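Print this page
E-mail this page

Ticket 43: Console table rocks, items sliding toward front edge
Location: Skoltavum, second floor hallway, wall side
Opened by: Britt-Marie Torvik
Assigned to: Elango Nair
Status: Closed

Tuesday, 8:50 a.m. Britt-Marie Torvik
The plank-top console table in the hallway rocks when anybody leans on it. It is the one with the black metal legs. I wrote a note on it this morning and the whole thing tipped toward me and back. Pens roll off the front. The alarm clock walked most of the way to the edge over the weekend and I moved it back before it fell. The table was fine until it was shifted for the floor cleaning. Can somebody look at it, or should I order another one from Braseck?

9:15 a.m. Elango Nair
Please don't order anything yet. Which corner lifts when you push on it? Put one hand flat on the front right corner and press straight down, then do the same at the back left. Also tell me if the top moves separately from the legs or if it all goes together.

9:40 a.m. Britt-Marie Torvik
Front right goes down, back left comes up. I could slide a folded sheet of paper under the back left foot. Some of it is the top moving, I think. There is a click when I push sideways.

10:05 a.m. Elango Nair
That sounds like two problems. A click usually means the screws between the top and the metal frame have backed out. The lifting corner is either the floor or a frame that was twisted when it was dragged. I'll come up after lunch with the hex keys. Leave the paper under the foot if it helps for now. Please take off anything that can break.

1:30 p.m. Elango Nair
On site. Took everything off and laid the table upside down on a blanket. Found the following.

The screws holding the top to the frame were loose, two of them enough to turn with fingers. None missing. The holes in the wood are still good, so no filler needed.

The bolts on the lower crossbar at the left end were also loose. The bar had shifted in its slot, which pulls one back leg in and takes that foot off the floor.

The leveling feet were set at different heights. The back left one was screwed all the way in.

Backed off all the frame bolts a half turn, stood the table on the flat part of the floor by the stairs, let it settle, then tightened everything a little at a time going corner to corner. Then the screws into the top, by hand only. Do not use a driver on these, the wood strips easily.

2:10 p.m. Elango Nair
Back in its place. Still a slight rock, much less than before. The floor dips near the wall there. Turned the back left foot out until it touched, then locked the nut. Checked with the level both ways. Side to side is good. Front to back it leaned forward 3 mm over the depth of the top, so I raised both front feet one turn each. Level now.

2:20 p.m. Britt-Marie Torvik
Thank you. Is it all right to put things back?

2:25 p.m. Elango Nair
Go ahead. Heavier things toward the back. I would keep the clock next to the desk organizer and not out at the corner where it was. It has small feet and will travel on a smooth top if the table gets bumped.

4:00 p.m. Britt-Marie Torvik
Everything is back on. The click is gone. It still moves a tiny bit if I really shove it from the end, but I don't have a reason to do that. One other thing, when I moved the wastebasket from underneath I saw scratches on the floor from the dragging. They are short and only by the back leg. Do those belong on this ticket?

4:20 p.m. Elango Nair
No, open a separate one for the floor. Drutier handles that and they will want their own number. On this one I'd like to add felt pads, but the threaded feet are too small for the ones in the supply closet. D'Souza carries a 22 mm pad that goes over the whole foot like a cap. I'll order a set.

A little movement from a hard push at the end is normal for a frame this thin. If it gets worse, check the lower crossbar first.

Next day, 11:10 a.m. Britt-Marie Torvik
Floor ticket is open. Table did not rock this morning. The clock is where I left it.

Following week, 9:30 a.m. Elango Nair
Pads came in. Fitted all of them. The pads compress, so I went over the level again and gave the back left foot another quarter turn. Retightened the frame bolts while I was there. One had loosened slightly, the rest were holding.

Notes for next time this table is moved:
Lift it from the frame at both ends, two people. Don't lift by the top.
Don't drag it, even with the pads on.
Put it back against the same stretch of wall. The feet are set for the dip in the floor and it will rock anywhere else.
Hex key for the frame bolts is in an envelope in the hallway closet, top shelf, marked TABLE.

9:45 a.m. Britt-Marie Torvik
Read and passed on to the cleaning crew. They asked if they can just mop around it and I said that was fine with me. OK to close.

9:50 a.m. Elango Nair
Closing. Reopen under the same number if the click comes back.

Print this page
E-mail this page

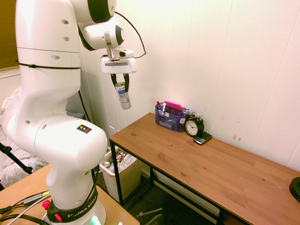

How often should the bolts on a metal-framed console table be checked?

Check them a week or two after the table is put together or moved, then a couple of times a year. Check sooner if you hear a click or a corner starts to lift, and tighten by hand, working from corner to corner.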